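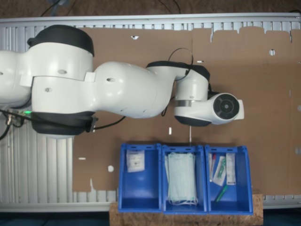
September, kit packing cell, Tarnomlow site. Started 7.40

Arm powered up ok. Bins where we left them, masks in the middle one. Not set up for picking, so no picking today – paths and reach only, and a proper talk with the packing bench before anybody upstairs decides things for them.

Last month's tally from the bench: 1,054 kits, all by hand, 2 people. Mera want the arm doing the repeat items and the bench doing checks and odd orders. Bench not against it. Main worries, as I scribbled them:
– who sets the pace. At the moment they do. If the arm sets it they want a pause button within reach, not over by the door
– standing and checking all day is harder on the eyes than packing. Swap every 30 mins?
– who gets blamed for a short kit
– training. Brandale got a half day and it wasnt enough
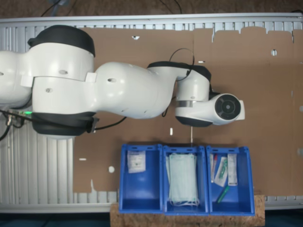 Refills still the awkward bit. Someone has to top up the bins and at Brandale that turned into one person's whole job, which was never in the plan and they hated it. Want it shared on the rota from the start. Put that in the note to Mathur.

Masks: ear loops a worry, will tangle. Ask bench how they seperate them, they do it without looking. Write it down properly, it's a skill and it's in no manual.

Trial target is 100 kits side by side with the bench. Not a race, have told them so twice.

To do: pause button quote. Rota draft. Move my chair, keep kicking it.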